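**Enwood Library Trust: Progress Report to the Lundska Fund, November 2023**

Prepared by Mitali Munshi, Program Manager

The map and geography lending program is now open at 4 branches. The Dewan branch began lending in August, and the Rindwood branch followed after its shelving was delivered. Items borrowed to date total 2218, of which 911 were school loans.

Cataloging of the donated atlases is behind schedule. A large share of the older volumes arrived without usable records, and staff have had to enter them by hand. The work stands at 85 percent complete. We do not expect the delay to affect the budget, although part of the cataloging line will be spent in the next period.

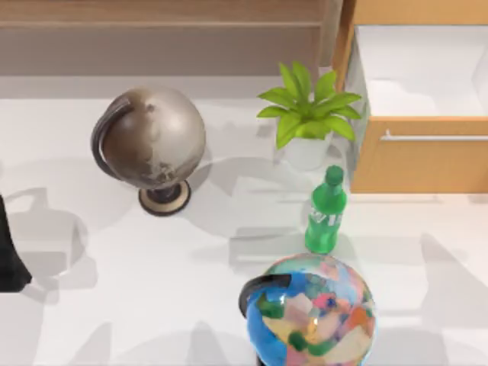

*Two globes and a potted plant on a white tabletop.*

Teachers have asked for longer loan periods during the school term. The present limit of three weeks does not suit classes that meet once a week, and we propose to extend it to six weeks for schools only. Your approval is requested, as the grant agreement sets the current limit.

Spending on transport between branches was higher than planned. Savings on printing cover the difference. Work in the next period will include repairs to worn bindings and a revised borrower form. The financial statement is attached separately.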